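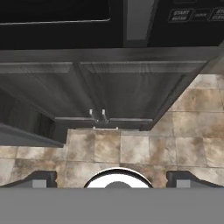
The gripper's-eye view in our simulated kitchen, looking up past the cabinet toward the microwave.

In Praise of the Plain Two-Finger Gripper

By Booker Greenberg
May 22, 2022

I have been putting off writing this for months, partly because I like the people who will disagree with me and partly because I used to be one of them. When I started at Virby I was a many-fingers man. I wanted a hand with a thumb. I had a poster of one over my desk (a gift, and a lovely one), and I would tell anyone who stood still long enough that two fingers on a robot were a stopgap we would all be embarrassed about later. I have come around, slowly and with some grumbling, and I would like to make the case for the plain parallel gripper, at least for the sort of household chores most of us are trying to teach.

Some background, for readers who don't spend their days in this corner of things. Our group compares hands and controllers in simulation before anybody spends money on hardware. You take one arm, one kitchen and one chore, and you swap out what is on the end of the wrist. Last December we settled in for a long comparison with 3 hands: the ordinary two-finger gripper, the Rakena, a three-fingered design with a good deal of springiness in it, and the Vundine, which has more joints than I care to recite. Each of the two fancier hands got 2000 attempts at a set of kitchen chores. The plain gripper was supposed to get 2000 as well, but we lost part of a run to a full disk and ended up with 1345, which still bothers me, and which my colleagues at Hinolbridge are kind enough to bring up whenever we have lunch.

I won't print a table of results, partly because the full write-up is still being argued over and partly because a table would make it look more settled than it is. What changed my mind was the time we spent in between. With the Vundine, most of my afternoons went into deciding what a good grasp even was. There were so many ways to put all those joints on a handle, and the controller would find a strange one, and then three of us would gather around a monitor and debate whether it counted. With the plain gripper the talk was about the chore. Was the approach too steep? Did the arm run out of reach before the door had swung far enough? Those are questions I can get my teeth into, and a new student can get their teeth into them by the second week, which matters a great deal in a small group like ours.

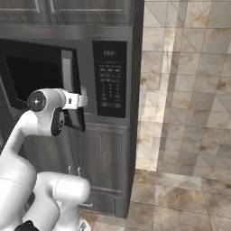

My favorite argument for simple hands is the kitchen itself, because kitchens were designed by people who wanted things to be easy to grab. Walk through your own and see how much of it asks for little more than a pinch and a pull. Take the microwave door, which was the chore I was most sure would embarrass the two-finger hand. Its handle is a vertical silver bar, and a pair of fingers coming at it from the front has a perfectly sensible place to go. With the door partly open, what I find myself studying is the arm, and how the links have to bend up from below and turn at the wrist to bring the hand to the bar. Most of the difficulty lives there, in getting a long arm and a swinging door to agree with each other, and an extra finger or two does very little to help with that.

I can hear the objection coming, and it's a fair one. Homes are full of awkward things as well: bread bags, wet lettuce, the lid of a jar somebody stronger than you put away. A friend on the Rakena side of our lab likes to say that I have chosen the chores that flatter my gripper, and she is partly right. If I were folding a fitted sheet I would take all the fingers you could give me. Simulation flatters everyone too, and a rigid handle is much easier to model well than a bag of flour, so I try to keep my enthusiasm on a short leash when I talk about what any of this means for real kitchens.

Still, I think we reach for the complicated hand too early. It makes for a better demonstration, and it certainly makes for a better poster. I would ask any group starting out to spend its first season with two fingers and put the savings, in money and in patience, toward the camera on the wrist and the controller behind it. I have learned more from watching cabinets and doors go by from the wrist camera than from anything I ever did with a thumb. When the gripper misses, I'd like to be able to look and have a decent guess at why, and I can do that far more often when there are only two fingers to watch.

The people at Hinolbridge plan to rerun our missing attempts over the summer, on a disk they have promised me is large enough. If the numbers make a fool of me I'll write again, and the Rakena crowd may choose the title.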